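Robots That Pick Stuff Up! Our Open Day Visit

Posted Oct 9, 2024 in Kids Corner
Words by Annelies Kuster

OK so. Robots. Most kids think of the walking kind, with a face and maybe a funny voice. Lots of robots are just an arm. One big arm, bolted down, doing a job all day long. We went to see one at the Quezada workshop in Clitholm, where they had the doors open for families and school groups. Packed! 194 visitors before lunch, said the lady at the door.

Quick notes from the day, for anyone who missed it.

What is a robot arm?

Hold your own arm out. Bend your elbow. Twist your wrist. Each place where your arm bends or turns is a joint. A robot arm has joints too, and inside each joint is a motor. The arm at Quezada has 6 joints. With that many it can get its tool to a spot from lots of different directions — over the top, from the side, tilted.

The tool goes on the end. That part is called a gripper if its job is holding things. Your hand is a gripper too, sort of. A very very good one.

What was it doing?

A job called bin picking. Sounds easy. You have a bin with parts in it, and the robot has to take them out one by one. You could do it with your eyes half shut. For a robot it's one of the hard jobs!

Why? The parts are never in the same place twice. One is leaning, one is stuck in a corner, two are touching. A robot that only knows one move would reach for the same spot every time and grab air. So it has to find the part first, then pick a way to get there without bumping the wall of the bin, then close the gripper. Find, reach, grab. Heriberto Tovar ran the demo and made us all shout it. Find! Reach! Grab! (My ears.)

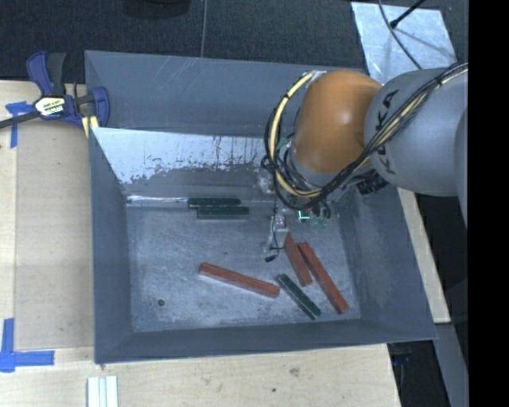
Red blocks and green blocks in the metal bin, with the robot arm reaching in from the right.

Look at the green block right at the back, by the wall. Now imagine picking it up with two fingers and no squishing your hand in. Tricky. There's hardly any room on that side. Blocks out in the open are easier to get hold of.

And see the cables? They bring power and signals along the arm, kind of like the nerves in your arm. They need some slack so they can bend when the arm does. Pull them too tight and snap, no more robot that day.

How does it learn?

Practice. Mitra Ghaffari writes the software, which is called Urkeo, and she told us the arm did 1,962 practice picks back in July. Every pick gets saved, the good ones and the bad ones. The bad ones are useful, she said, becuase they show what to fix. They want to reach 3,000 before they try it on odd shaped parts, like pipes and brackets.

One boy asked if the robot gets bored. No. It also doesn't get proud when it does it right. Mitra said she gets proud for it.

Staying safe

Rules from the day, same for grown ups:

Stay behind the line on the floor.
Hair tied back, sleeves up.
No reaching in to help. Even if it drops one. Even if the block is RIGHT there.
If you see the big red stop button, know where it is and leave it alone unless theres an emergency.

A robot arm is strong and it may not know you're standing there. That goes for any robot arm you visit, anywhere.

Try it at home

You need a baking pan, some wooden blocks or fat crayons, and a pair of kitchen tongs. Tip the blocks into the pan. Now shut your eyes and have a friend tell you where to move. Left a bit, down, stop, close. Your friend is the camera and computer, you are the arm. Swap after every block.

Harder — no touching the sides of the pan. Start over if you do.

Words to know

Joint: a place where the arm bends or turns.
Gripper: the tool that holds things.
Bin picking: taking parts out of a bin when they're lying any old way.
Sensor: a part that lets a machine measure or notice something. Cameras count.

Thanks to Heriberto and Mitra, and to Cirilo Ayala for driving the Porneck school bus there and back. Tonantzin Beltrán has the leftover sticker sheets, ask her at the front desk if you didnt get one.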